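Bivgate events app – three months on
Reviewed by Tsion Lemma
Saturday, January 6, 2018

I help put on a small music night, and I also go out more than I probably should, so I have used most of the ways there are of finding out what's on. Bivgate is a listings app for phones and tablets. It gathers concerts, club nights, comedy, food markets and family events for a city and shows them on one calendar. I have had it since the start of autumn and used it through Halloween, the Christmas parties and New Year's Eve.

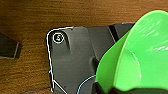
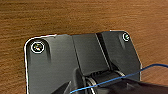
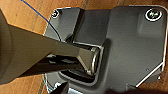
Setting up took a few minutes. You pick a city, tick the sorts of event you like and say how far you are willing to travel. You don't have to make an account unless you want to save events or buy tickets. I made one, and it has sent me one email a week, on the day I asked for it.

The main screen is a plain list by date. Each entry gives the venue, the start time, the door price and the age limit. The age limit is more useful than it sounds. My niece is 17 and we have been turned away from two places that didn't mention it anywhere on their own posters. You can filter by price, by area and by whether there are still tickets. The filters stay as you left them when you close the app, and I wish that were true of the one I used before.

Coverage is good for the middle of town and thin for the edges. In the week before New Year's Eve I had 300 listings to look through, far too many to read, but with the price set low and the area set to within walking distance it came down to 12. We chose a soul night at Bumau, which had a live band until midnight and a DJ afterwards. The listing had the right times and the right price. The only thing missing was that the cloakroom took cash only.

Not everything was as accurate. A Halloween party at Wirkon was still showing as on sale the afternoon after it had sold out. Desta Tekleab and I only found out at the door. I reported it through the app and had a reply two days later, polite but not much use by then. My advice for the big nights is to ring the venue as well.

Buying tickets works well enough. You can pay in the app for some events, and for others it passes you on to the venue's own page. Booking fees are shown before you put your card in. The ticket is a code on the screen, and it stays there without a signal, which matters if you go to anything held in a basement. Sending a spare ticket to a friend is awkward. Amanuel Chala had to install the app and make an account before he could open the one I sent him.

The map is the weakest part. It is slow, and when several events are close together the pins sit on top of each other and you can't tap the one you want. I gave up on it and went back to the list.

For people running events, a basic listing is free. I put ours up in November and it appeared the next morning. Lakshmi Pinto, who books our bands, found the form long, and it wouldn't take a start time after midnight without moving the event to the following day. We had to put the late set in the description. The page also tells you how many people have looked at your listing. Ours says 3144, a good deal more than will ever fit in the room, so I don't read much into it.

Good points: clear list, filters that work, age limits shown, tickets open without a signal.
Bad points: poor map, slow to mark events as sold out, sharing tickets is a nuisance.

I am keeping it. January is quiet, but there is a run of shows in February that I have already saved, and I want to see whether the sold-out problem gets any better. 3 out of 5 for now, and I would add another star if they sorted out the map.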